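Tufa: Equipment Plan for a Desk-Clearing Arm
Student project report, planning stage
September 9, 2020

Summary

The Tufa project is meant to end with a small robot arm that can pick up ordinary things from an office desk and put them down somewhere else on it. This report covers the planning stage only. It sets out what we need to buy, what we can borrow, in which order the money should be spent and what happens if a delivery is late. The arm has not been ordered. All handling work so far has been done with a gripper tool held in the hand, and most of the choices below come from that work.

The main recommendation is to buy the smaller Torkden arm, keep the finger design we already have, and put what is left over into spare pads and cables. The larger Brokia arm would do the job but would leave almost nothing for parts that wear out.

1. What the department gave us

We were given one term, a share of the robotics teaching budget and a key to the storeroom. The budget has to cover everything that is not already in the storeroom, including postage and the charge for the risk check on powered equipment. Unspent money goes back at the end of the year. Underspending is allowed but overspending by any amount means the order is held until the next round.

The storeroom has a usable bench power supply, a good stock of screws, clamps, an emergency stop button that was tested last year and a box of old servo motors. The servos are not part of the plan. Several of them had no label and finding the ratings would take longer than the saving is worth.

2. Why plan from a real desk

The first version of the shopping list was written from catalogues. It had a high-speed arm, a suction cup, a tool changer and a very stiff two-jaw gripper intended for metal blocks. When we read it back, nothing on it had been chosen with a desk in mind. An office desk has bottles, mugs, pens, paper and cables, often within a hand's width of each other, and a shelf above that limits how high the arm can lift before it has to move sideways.

We therefore spent the first part of the project at a working desk with the hand-held gripper and made notes on reach, opening width and grip before pricing anything. The desk was left as it normally is. Clearing it first would have hidden the problems that the arm has to be bought for.
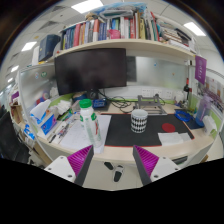
A comment on the first draft asked why the project needs an arm at all this year, when the hand-held tool could be used for the whole term and the arm money could be carried into the next request. The same comment said that a cheap arm bought in a hurry often ends up in the storeroom beside the servos.

We took this seriously, and the part about hurry is the reason the order is now split into stages. The money cannot be carried over, though, so waiting would mean asking for it again from the beginning. The hand-held tool also tells us nothing about mounting, cable routing or stopping distance, and those take up a large part of the marking scheme.

3. What the arm has to do

The requirements were written after the desk work. They are listed in order of importance.

Reach. The arm must reach the back of the desk from a mount at the front or side edge. Clamping to the back is ruled out because of sockets and monitor cables.

Lift height. It must be able to carry an upright bottle over a mug and still stay under a shelf.

Payload. A full drinks bottle plus the gripper itself. Suppliers quote payload at the wrist with no tool fitted, so the weight of the gripper has to be taken off before comparing figures.

Opening width. The fingers must open far enough to go round a mug body without touching the handle. The present design does this.

Grip. Smooth plastic bottles should be held without being crushed. Soft pads matter more here than motor force.

Noise. The desk is in a shared office. There is no fixed limit, but a loud arm would only be usable in the evening.

Speed is not on the list. Slow movement is safer in an office and lets us use the lower class in the risk check, for which the fee is smaller.

4. Gripper: make, keep or buy

We looked at three ways of getting a gripper. The first was to buy a complete electric gripper from Brokia. It arrives calibrated and has its own controller, but the fingers are short and the body is heavy enough to use up a good part of the payload of a small arm. The second was to buy bare fingers from Prinel and make the rest. The third was to keep the finger plates and soft ribbed pads from the hand-held tool and build a motor mount behind them.

The third choice is the cheapest, and the notes from the desk carry over directly. If the fingers on the arm are the same as the fingers in the hand, a grip position that works in one should at least be worth trying with the other. With a different gripper we would have to repeat the handling notes.

The pads are the part most likely to need replacing. Prinel lists a matching pair at £17. The plates are screwed on, so a damaged one can be changed at the desk with a hand tool, and they can be remade in the department workshop at no charge to the project if we book early enough.

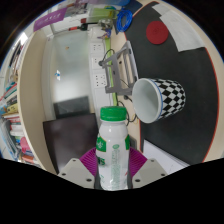 The motor mount is the part we are least sure of. A single motor driving both fingers through a linkage keeps the weight down and needs only one spare. Separate motors would let the fingers close unevenly, which could help when an object is hard up against something else, but it makes the wiring heavier and doubles the number of things to replace. We have planned for the single motor and left the mounting holes so that the other version could be fitted later.

We also considered whether tipped-over objects should be part of the requirement. A mug lying on its side needs a different wrist angle from one standing up, and the lower-priced arms have less wrist movement. The decision was to ask the arm to handle upright objects only in the first term of use, and to note wrist range as a point in favour when comparing arms that are otherwise equal.

5. Arm comparison

Both arms on the shortlist have 6 joints and can be clamped to a desk edge.

The Torkden arm is the smaller one. Its reach covers the desk from a side mount with a little to spare. It is not supplied with a desk clamp, so this has to be added to the order. The software is plain but the manual is complete, and the joints can be bought one at a time. The payload after fitting our gripper is enough for a bottle that is not quite full. We would accept that limit.

The Brokia arm reaches further than we need and has a better wrist. It comes with a clamp. The joints are sealed and a fault means sending the whole arm back, which could lose us the rest of the term. It also needs its own power unit, as the bench supply from the storeroom is not suitable. The price with the power unit leaves too little for spares.

A used arm was looked at as well. It was cheap, but the seller could not show a service record and the department will not approve powered equipment without one.

On these grounds the Torkden arm is preferred. The difference in wrist movement is the main thing we give up.

6. Shopping list

There are seven lines on the order. They are given here in the order in which they should be bought.

Replacement pads from Prinel. Small cost, short delivery, and useful even if the arm is refused.

Material for the motor mount. To be bought through the workshop account.

Gripper motor and driver. One in use and one spare motor.

Desk clamp for the arm. The thickness of the desktop and the shape of its front edge must be measured first. A curved edge may need a packing piece under the clamp.

Torkden arm, basic version, without the vision kit.

Cable sleeve and ties. Loose cables on a desk are the most likely thing for an arm to catch.

A low tray to hold test objects between sessions.

The vision kit was taken off the list. It would be good to have but the first tests use fixed positions, and the department already has cameras that can be borrowed for a week at a time.

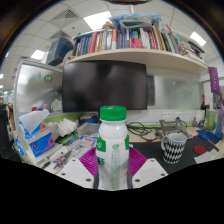

7. Timetable and delivery risk

Torkden gives a delivery time of six weeks for the basic arm. If the order goes in before the end of September, the arm should arrive with enough of the term left for mounting and first movement. If it goes in later, the powered tests will have to move to the next term and the report for this one will cover the gripper and the mount only.

The pads and the motor should be ordered straight away. Neither depends on the choice of arm. The clamp should wait until the arm is approved, as the bolt pattern on the base differs between the makers.

For each late item we have written down what can still be done without it. Without the arm, the motor gripper can be tested on a stand. Without the motor, the mount can be checked for fit by hand. Without the pads, we use the present ones and keep the testing light.

8. Running costs

These are easy to leave out of a first request. We have allowed for two changes of pads in a year, one spare motor, and a small sum for connectors. The risk check has to be paid again if the arm is moved to another room, so the plan assumes it stays where it is.

9. Still to be decided

Whether the emergency stop button should be fixed to the desk or kept on a lead.

Whether the tray goes on the left or the right. This depends on which side the arm is clamped to, and the side with the mains sockets is best avoided.

Who keeps the spares list after the module ends.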